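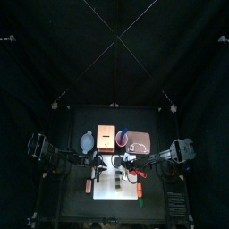
Forholm 深色工作台配黑色布围，台面铺白色衬单

Forholm 布围工作台
制造：Hutthorpe
系列：Forholm
供货状态：按订单生产

产品说明

Forholm 是一套带布围的工作台，由深色台面、黑色织物围帘、浅色角件和斜拉线组成。围帘从上方垂下，把台面与周围的房间隔开，侧面来的杂光和背景里走动的人不会干扰台上的工作。常见用途有小件物品的摆放与整理、样品比对、静物拍摄，以及需要统一深色背景的台面操作。

台面和围帘都是深色，浅色或彩色的物品放上去轮廓清楚。需要局部浅底时，在台面中部铺一张白色衬单即可，衬单不固定，可以随时挪动或取走。

台面

台面为哑光深色，表面不做亮光处理，顶灯照下来没有明显的光斑。台面长边为 200 厘米，短边尺寸在订货时确认。边缘倒圆，手臂长时间搭在前沿不会硌。普通污渍用拧干的湿布擦拭，胶带残胶可用中性清洁剂，擦完再用清水布走一遍。不要使用钢丝球和含研磨颗粒的去污膏，磨过的地方会发亮，在深色表面上很难遮盖。

围帘

围帘为黑色织物，不透光，自然下垂，略有褶皱属于正常状态，不影响使用。新围帘打开后会有折叠痕，挂起来放一两天会慢慢变平，也可以用低温熨斗从背面熨烫。围帘可以拆下单独清洗，冷水轻柔洗涤，阴干，不可漂白，不可烘干。首次清洗请与浅色衣物分开。

安装围帘时先挂后侧，再挂左右两侧，最后理顺转角处的重叠部分。转角重叠不够会漏光，调整时从上往下捋，不要在底部用力拉扯。

斜拉线与角件

上部有 2 根斜拉线，交叉成 X 形，用来保持架体方正。拉线松紧以用手指轻按能感到弹性为准，太紧会把架体拉歪，太松则围帘上沿容易下坠。架体挪动过位置之后，请重新检查一次。

台角处配 4 个浅色角件，另有小型固定件用于围帘和配件的定位。浅色在黑色背景里容易辨认，光线暗的时候也能找到拧紧的位置。角件螺丝使用随附的内六角扳手，手感吃紧后再加四分之一圈即可。

台上布置建议

物品放在台面中部，靠近衬单，围帘与物品之间留出空位，避免布料扫到立着的小件。需要排成一行的物品可以沿远侧摆开，近侧留给手头正在处理的东西。线缆尽量贴着台边走，用魔术贴扎带收好，不要从围帘底下直接拉出来，容易把布带起。

深色台面上放深色物品时，边缘会不大好分辨，建议垫上白色衬单，或者把灯从侧上方打过来。衬单用久了起皱，翻面或更换即可，没有专用型号的要求，边缘平整、不反光的都能用。

供货内容

深色台面
架体及连接件
黑色围帘（含后侧及左右两侧）
斜拉线
浅色角件
小型固定件
白色衬单
内六角扳手
安装说明书

灯具、收纳盒及其他台上用品不在供货范围内。

可选件

Hindel 备用围帘：与原配围帘同色同料，适合需要轮换清洗的场所。不同批次的黑色可能有细微色差，建议与主机台一起订购。
Arruda 衬单套装：白色，可按台面短边裁切。裁切尺寸请在订单备注中写明，裁切后的衬单不退不换。
替换角件：按个出售，颜色与原配一致。

安装与搬运

建议两人安装。先装架体，调平后放台面，再挂围帘，斜拉线最后收紧。地面不平时用调节脚找平，不要靠垫纸板解决。搬到另一个房间时请先取下围帘，带着围帘推动架体，布料容易被轮子或门框夹住。包装较长，进电梯前请先量好轿厢尺寸，无电梯的楼层请在下单时注明。

保修

架体、台面和角件保修 2 年。围帘和衬单属于消耗品，到货时如有破损、脱线或明显污渍，请在签收后尽快联系我们更换。自行打孔、锯短或重新喷涂的部件不在保修范围内。

常见情况

围帘上有白色绒毛：用粘毛滚筒顺着一个方向清理，来回滚会把绒毛压进织物里。
台面有水印：深色表面上的水渍比较显眼，用微湿的超细纤维布擦一遍，再用干布收干。
架体晃动：先检查角件螺丝，再检查斜拉线，最后看调节脚是否全部着地。
围帘底边拖地：把上沿向上提一档，不建议剪短，剪过的底边会散。

订购

产品咨询与定制尺寸请联系 Joana Falcão，来信请写明房间净高、门宽和计划使用的位置。定制围帘的生产周期比标准款长，确认尺寸后开始排产。

页面更新：2018年6月6日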